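Haushaltsbuch vor Aktiendepot

Ayuba Ackah unterrichtet an der Berufsschule Stimthorpe das Wahlfach Persönliche Finanzen. Der Kurs umfasst 9 Einheiten, die erste behandelt die Lohnabrechnung.
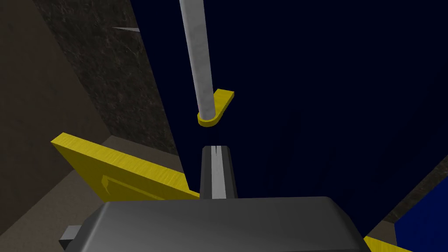
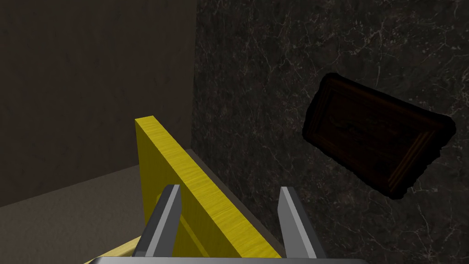 Simulationsansichten: oben Greiferfinger und gelbe Halterung, unten gelbes Brett zwischen zwei Fingern.

«Die meisten kennen ihren Nettolohn, aber kaum jemand die Abzüge», sagt Ackah. Er lässt deshalb zunächst Brutto, Sozialabgaben und Steuer getrennt verbuchen. Als Übungsfall dient ein frei verfügbarer Betrag von 707 Euro im Monat. Davon gehen 91 Euro per Dauerauftrag auf ein Tagesgeldkonto -- am Tag des Lohneingangs, wie er betont.

Fonds und Aktien kommen erst in der letzten Einheit vor. Ackah hält die Reihenfolge für sachgerecht: «Wer einen Dispokredit bedient, braucht keinen Sparplan. Der Sollzins liegt über jeder Rendite, mit der man seriös rechnen kann.» Als Reserve empfiehlt er drei Nettogehälter.

Sein Kollege Calum Laing hat im Juli die Aufgaben zum Effektivzins überarbeitet. Die alte Fassung rechnete ohne Bearbeitungsgebühr. «Damit war das Ergebnis systematisch zu niedrig», so Ackah. Die Lösungsblätter liegen im Sekretariat aus.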